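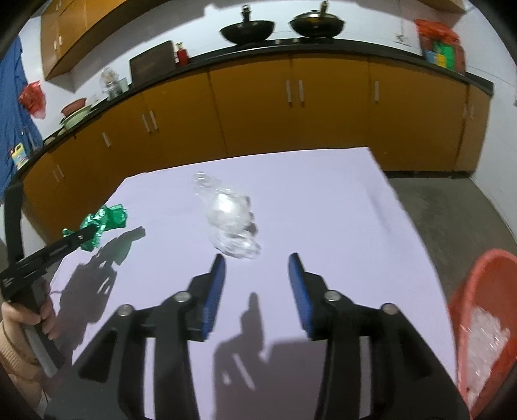

About Koletti

Candy makers. Hard candy, brittle, soft caramels, a few chocolate things when the weather lets us. One kitchen, one shop counter at the front, a mail order shelf at the back.

Kyriaki Zervas started it in her mother-in-law's garage with two copper pots and a marble slab off an old washstand. Sesame brittle first. Then the lemon drops, which sold better and still do. The slab is still in use, chipped corner and all. Moved into the building on Ullden Street when the garage got too hot to work in past ten in the morning.

Who's here

Kyriaki runs the kitchen. Recipes, buying, most of the arguing with suppliers.

Stuart Wragg cooks. Came from a bakery, used to early starts, in at 4 most days. If your caramels were good, that was Stuart. If they were a bit dark, also Stuart, he likes them that way.

Lionel Pearce does orders and the phone. Please speak up, the kitchen fan is right behind him.

Tomás Phelan has the shop counter and the Friday market stall. Ask him for the broken brittle, sold by the scoop, not on the price list.

What we make

Lemon drops, anise drops, horehound (yes, people still buy it). Sesame brittle and peanut brittle. Salted caramels and plain. Pear jellies in November until the pears run out, then no more pear jellies, sorry, please don't email.

The horehound recipe came to us from Olszewski, the old candy store on the corner that closed. Mr. Olszewski's daughter wrote it out for us on the back of a calender page. We changed the pot size and nothing else.

We cook in small batches. Sugar goes to 300 for the hard stuff, everyone here can more or less tell by the smell but we use the thermometer anyway.

Ingredients and allergies

Everything comes out of the same kitchen. Peanuts, sesame, milk, all of it, every day. We wash down between batches but we can't promise you a nut-free anything. If it's a serious allergy please buy somewhere else, we'd rather lose the sale. Full ingredient lists are on the back of each box, or Lionel can read them to you.

Weddings, schools, fundraisers

Smallest custom order is 200 pieces. Two weeks notice, three in December. We can match most ribbon colors, we can't do printed wrappers, we don't have the machine and don't want it. Half up front, the rest when you collect.

School fundraisers get the wholesale price. Send us a letter on school paper and tell us who's picking up. A car with AC is a good idea for the caramels.

Shipping

Orders go out Monday thru Thursday. Caramels don't ship in July or August. Brittle breaks sometimes. We pack it tight but if it arrives as crumbs send us a picture and we'll replace it the once. Crumbs are very good on ice cream, Kyriaki says to add that.

Gellasico, the ice cream place two doors down, uses our peanut brittle in one of their flavors. They're closed Mondays.

Finding us

238 Ullden Street, blue door, parking in the back by the alley. Buzzer doesnt work, just knock. Counter opens at nine and closes at five, or when Tomás has sold out of everything worth having. Cash and cards both fine.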